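Plevside Fruit Swap Fills the Hall and Then Some

December 2023

What a turnout! The Plevside fruit swap came back for its second year and 493 people walked through the doors of the old Laryea school hall, up from a crowd that would have fit on the front steps the first time. By noon the line ran past the bike racks and people were trading recipes while they waited.

The idea is as simple as ever. You bring fruit you grew, or bought too much of, or got from a neighbor who won't stop leaving bags on your porch, and you take home something different. No money changes hands at the swap tables. The only thing for sale was lunch, and the peanut stew was gone before one o'clock (there are already requests for a bigger pot).

Cecilia Ansah started the swap after her family moved to Purnen Street and found that half the block had citrus trees and the other half was buying oranges at the store. "I just wanted people to knock on each other's doors," she said. "Now I can't get down the street without stopping to talk, and I love it."

Green fruit was the talk of the day. Efua Akolgo ran a packed session on cooking with unripe mangoes, and she had people grating, salting and tasting within minutes. Her favorite is a quick relish with chili, lime and a little sugar, left to sit for an hour before it goes on anything fried.
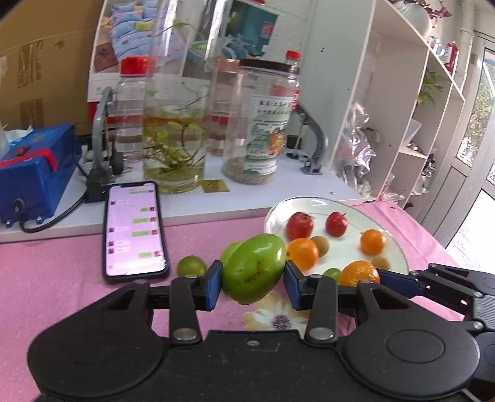 Over by the stage, Hazem Filali showed how to graft a young tree, using a pocketknife and a roll of stretchy tape. He got so many questions that his half-hour talk went on for 84 minutes, and he was still answering them while the chairs were being stacked. Kids had their own corner with seed planting and a very loud guess-the-smell game.

There was good news for the Odero Lane orchard too. A jar at the lunch counter and a raffle brought in $1,000, enough to pay for new fencing and a water line to the lower rows. Amerley Lamptey, who looks after the orchard's planting plan, hopes to have both in place before the young fig and guava trees go in this May.

"Come dig with us," she said. "You don't need to know a thing about trees. I didn't when I started!"

Fruit left over at closing went to the Purnen Street pantry, along with two crates of jam jars. Anyone who left a bowl or a cake tin behind can pick it up at the Plevside library front desk. Sign-up sheets for orchard planting are at the same desk, and there are still plenty of spaces for the morning shift.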